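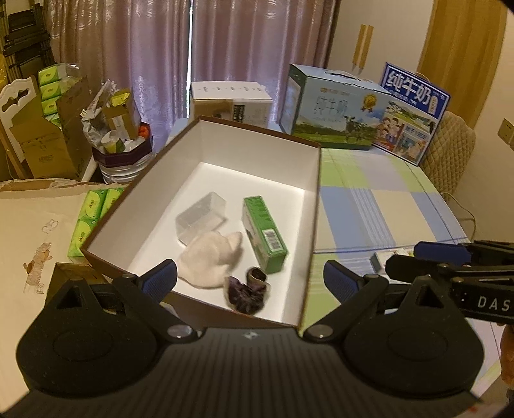

Rawan Azar told me that a box should never be filled on the day when it is sent, and she repeated it two times before I had taken off my jacket. First everything goes in without order, she explained. Then you leave it, and the next morning you see what does not belong.

Her kitchen table is where all the boxes of Kistside begin. Kistside is a small exchange of parcels between households. Each member receives the name of another member, reads a short letter from this person, and sends a box of things from the home: something soft, something useful, something to wear or to hold the hair, and one empty container that the other person can use. New things are allowed, but they must not be the main part.

"The empty container is the rule people argue with," Rawan said. "They write to me, why should I pay to send air? But everybody has too many containers, and everybody is missing one."

I asked her if plastic is really a good gift. She laughed and said that it is not a gift, it is a container. In her opinion the mistake is to put small things inside it and close the lid, so that it looks like a set from a shop. She prefers to leave it open and let the receiver decide.

The exchange started in September, with seven households, most of them from the same two streets. Now there are 40. Rawan keeps the list on paper, in pencil, and she makes the pairs herself in one evening. Italo Cattaneo, who joined in the first month, has offered to make a spreadsheet. She has thanked him and continued with the pencil.

**Soft things first, or last?**

On this question the members do not agree. Italo puts the soft thing at the bottom, because he thinks of it as a mattress for the rest. "If it is a toy, it can take some pressure," he told me by phone. "A toy is made for children. Children are heavier than a carton."

Rawan has a different method. She wants the plush thing to be near the top when the lid is opened. For her the first moment is important, and a hard carton with a barcode does not make a good first moment. She leaves the barcodes on, by the way. Only prices must be removed, and she does this with a hair dryer and a fingernail.

Jessie Rankin received a box in the spring and remembers mostly a scrunchie. "I have short hair," Jessie said. "I wore it on my wrist for the whole summer, and then I sent it further, with a note." To send things further is permitted. Rawan even likes it, but she asks that the item is washed by hand and dried flat, and that the note says how many homes it has visited.

**The carton problem**

What she does not like is empty space around a carton. A long carton that lies on its narrow edge will fall during the transport, and then it pushes everything else into one corner. Her advice is to lay it flat against a wall of the box and to fill the other side with cloth. Old tea towels are good. Newspaper she refuses — it leaves gray color on everything that is pale, and pale plush is very difficult to clean.

For the box itself she is less strict. It should be white or clean inside, she said, so that small dark things are not lost in it. She once found a hair tie in a box that had been waiting 28 days to be flattened for recycling. The sender had asked her by letter if it was liked, and Rawan had not known what to answer.

Before I left, I asked what will be in her own next box. She did not want to tell, because her partner in this round also reads the newsletter. "Write only that it is not closed yet," she said, and moved a chair so that I could pass to the door.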